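Cell diary, Kubo enclosure, February

Maintenance entry, opened at the start of the morning shift and completed in the late afternoon. Entered by the undersigned on behalf of the Flinedik workshop. Hazem Bennani was present throughout and has read this entry before filing.

The cell was handed over to us at eight o'clock with two open faults carried forward from the previous entry. The first concerned the left arm, which had been reported as stopping short when asked to reach the rear of the table. The second concerned the cable on the left wrist, which was said to be pulling tight when the wrist turned through the upper part of its range. Both faults had been marked as minor. I do not agree with that marking in the case of the second, and I have asked that it be raised.

Power was isolated before any hand entered the enclosure. Hazem Bennani held the key. The rail across the front was brushed out along its slots, and the fixings at both bases were checked with the torque driver. Of the 18 fixings on the inspection sheet, all but one were within limits. The remaining one, on the left base, had backed off by a small amount. It was removed, cleaned, treated with thread lock and refitted. I believe this accounts for a good part of the first fault. A base that is able to shift, even slightly, will show the error at the far end of the reach, and it was at the far end that the operators had noticed it.

The cable was next. The previous fitter had tied it close to the link, presumably for tidiness, and had left too little slack between the last tie and the motor housing. The tie was cut and the cable was allowed to rise in a high arch over the wrist before dropping down again behind the camera. It does not look neat. It does, however, give the wrist the freedom it needs, and I would ask colleagues on the later shift not to tie it down again. The outer sleeve was examined along its whole length under the hand lamp. No cuts were found. A small polished patch near the end of the link has been marked with a dot of paint pen so that it may be looked at again at the next service.

The right arm was given the ordinary inspection only. The mounting plate was wiped down and the screws were tried by hand. The cable along the top of the upper link was left as found. The joint temperatures recorded overnight were unremarkable, and I see no case for opening that arm before the next planned stop.

There followed some discussion regarding the gripper fingers. The current pair on the left arm was supplied by Fellent and has now been in use for 13 weeks. The tips are beginning to lose their edge, and thin items are the first to suffer from this. Hazem Bennani is of the opinion that they should be changed at once. My own view is that they may be kept until the replacement set has been measured, as the last set to arrive was not true and cost us the better part of a day. It was agreed that the fingers would stay on for the present and that the matter would be decided by trial.

The Alis controller was restarted at eleven. It came up without complaint on the second attempt. The first attempt ended with a message about a missing device on the left side, which cleared when the plug on the circuit board beside the left base was reseated. I have noted the plug in the defects book. It is the 4th such entry for that connector, and a part with a proper latch should be ordered.

Both arms were then sent to their home positions and the zero points were taken again. The left shoulder required a correction of 5 counts. All other joints were left alone. The wrist camera was recalibrated after the cable work, as its bracket had been disturbed, and the new values were saved under the usual name with the old file kept alongside.

For the trial itself we used the card and chip set, with the poker mat laid out and the case of chips open on the left side of the table. A playing card is a fair test of worn fingertips and a severe test of alignment between the two arms, and operators are familiar with the routine. 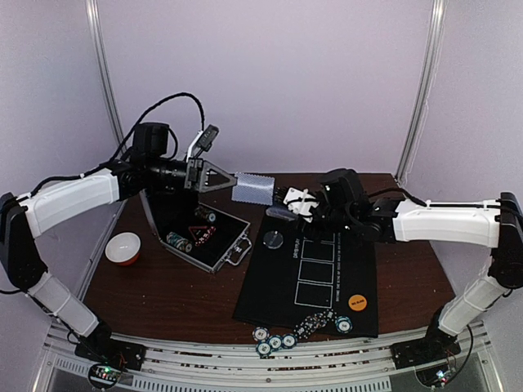
Speeds were kept at the reduced setting for the whole of the afternoon. The enclosure lights were left at full brightness, although Hazem Bennani has again pointed out that glossy surfaces throw a reflection back to the cameras at that level. I have asked for a diffuser to be priced. Until one is fitted, the lighting level is not to be changed between runs, so that the records remain comparable.

The following items are carried forward. The left base fixing is to be checked with the driver at the start of the next shift. The connector is to be replaced. The loose wire beside the right post is to be clipped back when the cell is next isolated. The marked patch on the cable sleeve is to be inspected at the next service, and the fingers are to be reviewed once the new set has been measured on the bench.

Cell released to the operators at reduced speed, half past four. Key returned to the cabinet and signed for.

Flinedik Workshop, Cell Records | Contact the workshop office | © Flinedik | Back to top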